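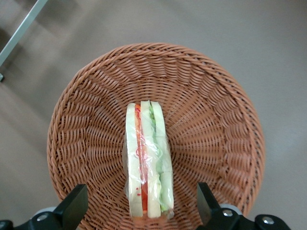

A round woven basket with a braided rim.

Hello again from Proddale, and welcome to the September bit of the newsletter where I get to go on about computers. The big news is that the town's online services page has finally got its chat helper, and I've spent far too many evenings poking at it!

For anyone who missed the last parish meeting, the idea is that you type in what you want (bin days, a parking permit, who to moan at over the streetlamp on Gandthorpe Lane) and it finds the right page for you. It's called Dusmont, which I thought was a village in Belgium when I first saw the letter. It speaks English and Spanish for now, and Ilze Lapiņa tells me Latvian is on the list, though she wouldn't be drawn on when.

So, does it work? Mostly, yes. I asked it 16 questions over a couple of nights, all things I already knew the answer to, and it got the lot apart from 2. One was the opening hours at the tip, where it gave me the winter ones. The other was my own fault, as I'd spelt "allotment" three different ways and it sent me off to a page about lottery licences. I reported the tip hours using the little flag button and had a reply from Noelia Cuesta the next morning, so somebody is reading those.

What I like most is that it shows you the page it got its answer from. Please do click through and check, especially for anything with a deadline or a fee in it. It can't see your account, it can't take a payment and it won't ask for your bank details. If something claiming to be Dusmont does ask, close it and ring the office.

Kevin Echeverri wanted me to mention that the old forms are all still there, and the paper ones too, at the front desk. He's had 932 messages through the helper since it opened and says the phones haven't gone quiet at all, so don't worry that you're the only one who'd still like a chat with a person.

Yaneth Huanca and Consuelo Condori are running drop-in sessions at the library for anyone who'd like to try it with company. They start at 3 in the afternoon and you can bring your own phone or tablet, or use one of theirs. Consuelo is happy to do hers in Spanish. No need to book, just turn up (the side door is the one without the steps).

Next time I'll have a go at the new library search, Ñahui, which I've only managed to log into once so far. If you've had better luck, drop me a line and tell me what I'm doing wrong!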